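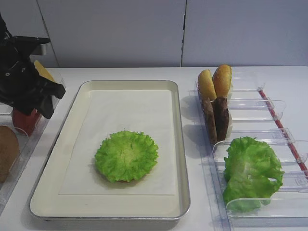
Ticket 478 - Lunch orders from Workum site missing from kitchen printout
Product: Storudia ordering portal
Status: Resolved
Opened by: Fiachra Ó Dubhghaill, Preslow

Sandwich and burger orders placed by the Workum office show as confirmed in the portal but don't print in the kitchen. Orders from our other site, Meng, print fine. Started in April after the menu update.

9:40 am - Restarted the print service. No change.

10:05 am - Sent 2 test orders from a Workum login, one with cheese and tomato, one plain bun. Plain one printed. The other sat in the queue as "held".

10:30 am - Support asked for the queue log. Attached. More than 20 held orders in it, all with add-ons.

11:15 am - Support reply: the Workum menu still points at the old add-on list. Any order with an add-on code over 15 characters gets held - no error is shown to the customer or the kitchen.

11:50 am - Switched Workum to the new list under Settings, Menus, Add-ons. Saved, logged out, logged back in. Re-sent the cheese and tomato test and it printed.

12:10 pm - Cleared the old held orders by hand. Please don't release them in bulk, they will all print with today's date.

Still open: can the portal show a warning when an order is held? Moved to feature requests.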